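How do you know if a dream is a prophetic word or just a dream?

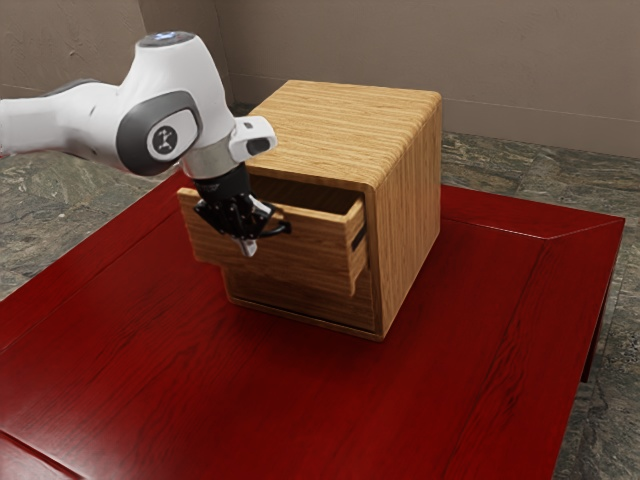 3 min read

We use cookies to keep you signed in and remember your settings. Accept | Manage

Posted by hillside_reader, Sunday, December 17, 2023

I had the same dream twice in November. I was standing on a bridge over a river, and a man I didn't know handed me a set of keys and said "open it before the frost." I woke up both times with Psalm 112 on my mind, which I had not read in years. My home group in Standellow says I should share it with the whole church. My husband thinks I should write it down and wait. I don't want to sit on something from the Lord, but I also don't want to say "God told me" if He didn't. How do you test something like this?

Posted by Ekport Deacon

Your husband has it right for now. Write down the dream, the date, and what was going on in your life that week. Leave out what you think it means, or put that on a separate page, so the two don't get mixed up later.

Then read 1 Thessalonians 5:19-21. Paul says not to despise prophecies and to test everything, and he says both in the same breath. Testing it is not a lack of faith. I would ask whether anything in it goes against Scripture, and whether it makes people look to Christ or to you. A dream about keys doesn't contradict anything by itself, but a wrong reading of it could.

After that, take it to your pastor privately before it goes to the congregation. At our church in Bech we ask people to do this with any word they want to share on a Sunday. Most are glad they did. I have had to take back something I said too soon, and it was hard on the family it was about.

As for the psalm, read the whole thing slowly - it may be meant for you and for no one else.

Posted by morningwatch72

Keys mean authority, see Isaiah 22:22. Frost is a season ending. I would share it. If it's from God it will come to pass.

Posted by quietpew

I'd be careful with lists of what symbols mean. Joseph said interpretations belong to God (Genesis 40:8), and he didn't look them up. Dreaming something twice did matter in Pharaoh's case, but I also dream about my old school all the time and it's only my old school. Pray about it and give it until spring.

Get new answers by email once a week. Enter your address to subscribe.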